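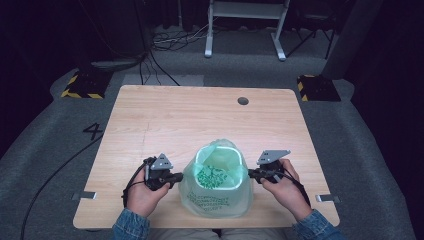
薄手のポリ袋は、机の上で口を開けたまま自立するのか。
物による。底に折り目が残っていて、口を外側に少し広げてやれば立つ。ただ、立っていることと物が入れやすいことは別の話だと思っている。

作業ノート 2026年7月7日

梱包台の袋の件。Dela Dogbeさんが「箱をやめて袋だけにすれば早い」と言い出したので、半日かけて試した。正直に書くと、始める前から疑っていたし、終わった今も半分は疑っている。

対象は淡い緑の半透明の袋。葉の茂った木のような柄が濃い緑で入っていて、外側に小さな緑の文字が数行ある。仕入れ先のAidooの説明では「開けばすぐ立つ」とのこと。すぐ、の定義は聞いていない。

机は角の丸い明るい木目のやつを使った。右上寄りに配線用の丸い穴がある天板で、袋の底が穴にかかると傾くのではと心配したが、真ん中に置く限り関係ない。左寄りに縦の筋がうっすら見えるのは割れなのか継ぎ目なのか、まだ確かめていない。爪でなぞっても段差は感じなかった。Nanaさんは継ぎ目だと言う。根拠は「前からある」だけ。

やったこと
・束から1枚取り、口をこすって開く
・両側から中ほどを軽くつまみ、口を四角に近い形に整える
・底を天板に押しつけて折り目を出す
・手を離して5秒待つ

5秒もてば「立った」と数えることにした。短すぎるという意見はもっともだが、実際の作業で袋を放っておく時間はその程度だ。

結果。100枚やって、立ったのは思ったより多かった。数は別紙の表に書いたので繰り返さない。気になるのは倒れ方のほう。まっすぐ崩れるものはほとんどなく、口の縁が内側に折れ、その重みで側面のしわが深くなって、ゆっくり片側へ寝る。縁を外へ一度折り返しておくと減る気がする。「気がする」以上のことは言えない。折り返した分と折り返さない分を、午前と午後に分けてしまったからだ。こちらの手が慣れただけかもしれない。やり直し。

つまむ位置について。上をつまむと口がつぶれる。下をつまむと胴が逃げる。真ん中あたりが無難だが、強く挟むと向かい合った面がくっついて、結局また開くことになる。Delaさんの手順書案には「しっかり持つ」とあるけれど、この一語は削ったほうがいい。

入れる物は195グラムの小箱で試した。底の真ん中に置ければ安定する。隅に落とすと持ち上げたときに斜めになる。これは袋の罪ではなく入れ方の問題、と言われればそのとおり。ただ、急いでいる人は隅に落とす。私もそうした。

Dromgateの資料にある作業時間の短縮率は、条件が書いていないので引用しない。開封に手間取った袋を時間に含めているのかどうか、そこだけでも知りたい。Ulonhamの倉庫では1月に似た切り替えをやって、途中で箱に戻したと聞いた。理由は人によって話が違う。

在庫は2655枚。全部使い切る前提で話が進んでいるようだが、まだ決めないでほしい。

残り
・折り返しあり／なしを交互にして再試験
・天板の筋を明るいところで見る
・Nandelport向けの分はしばらく箱のまま
・袋の文字の向きをそろえるかどうか、Nanaさんに聞く（私はどちらでもいい）

追記：夕方にDelaさんが自分で20分ほど試して「立つじゃないですか」と言って帰った。立つのは知っている。

最終更新：Nana Agbekoさんの指摘で「やったこと」の順番を修正した版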